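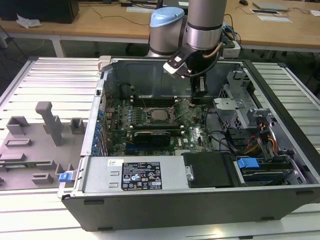 Desktop tower on its side, panel off, processor in its socket.

Section 2. Setting up your celebrity news feeds

This section covers adding sources to Raltley, rating them, and setting alerts. It assumes the program is installed and you have signed in. If you only want headlines and don't care whether they are true, skip to step 9 and accept the defaults. The defaults are generous.

Adding a source

1. Open the Sources panel and choose Add.

2. Paste the address of the site or column you want to follow. Raltley will try to work out what kind of source it is and give it a label: Reporter, Columnist, Fan Page or Publicist. Check the label yourself. The program reads the site's own "About" page, and a site that calls itself "the number one trusted voice in entertainment" will come in as Reporter every time.

3. Pick a starting trust score from 0 to 100. New sources come in at 50. We suggest 20 until you have watched one for a month.

4. Click Save. The source shows up in your list in gray until its first item arrives.

Note: The Ustgate and Gilani bundles add a large group of sources at once. They are handy, but many of the sites in them copy each other. Ten headlines about the same secret wedding may come down to one person who saw a white dress in a hotel lobby. Turn on Group Repeats (step 7) before you add either bundle.

Rating what you read

5. Open any item and look at the bar under the headline. It shows where the claim came from, if the item says so. "Named" means a person is quoted by name. "Insider" covers insiders, pals, onlookers, friends of the couple and sources close to the star. Raltley treats all of these as the same person, and so should you.

6. Click Confirm, Doubt or Retract. Your choice changes the trust score for that source and leaves other sources alone. Retract can be undone for 7 days. After that the item moves to the archive and the score is fixed.

Caution: A publicist's denial does not confirm a story, and it does not kill one either. Please don't use Confirm or Retract on the strength of a denial. Use Doubt and wait. "They are just good friends" has come before plenty of engagements and plenty of genuine friendships.

7. In Settings, under Reading, turn on Group Repeats. Items that share most of their wording will fold into one, with the oldest on top. The oldest is usually the nearest thing to an origin you are going to get.

8. If you follow adoption, pregnancy or divorce stories, turn on Hide Children as well. It removes minors' names from headlines and alerts. It works on text only and will miss nicknames, so don't treat it as a promise of privacy to anybody.

Setting alerts

9. Open Alerts and type the name of the person you want to follow. Use the full name. Short names bring in athletes, pets and at least one line of bath towels.

10. Choose how many items must match before an alert goes out. The default is 1, and at that setting your phone will tell you about every breakup that didn't happen. Set it to 2 with Group Repeats on, so that both have to be written separately.

11. Choose a delivery time. Instant is offered. Daily is better for most people, and a rumor that has fallen apart by dinner never reaches you at all.

12. Click Test. A sample alert should arrive within a few minutes. If it doesn't, see "Missing alerts" below.

Caution: The Linari add-on offers a "Buzz Forecast" that claims to say which couples will split next. It is made by another company and we have not been able to learn how it gets its results. It will install without trouble. We have left it off by default and don't answer questions about its predictions.

Missing alerts

Check that the person's name is spelled the way the sources spell it. Accents matter. Ecaterina Mihăilă on our support desk asked to be alerted about herself as a test and heard nothing until she added a second spelling, "Mihaila," on the same line.

If the name is right, lower the match number to 1 and click Test again. If alerts start arriving, the fault was never in the program - only one source was carrying your story. You may want to think about that before leaving the number where it is.

If nothing arrives at either setting, open Help and choose Send Log. Logs are read by Costel Ene and Aleksandra Bielecka, usually within two working days. They can fix a broken feed. They can't tell you whether the marriage is over.

Section last changed 16 July 2023. Sharing lists with other readers is covered in Section 3.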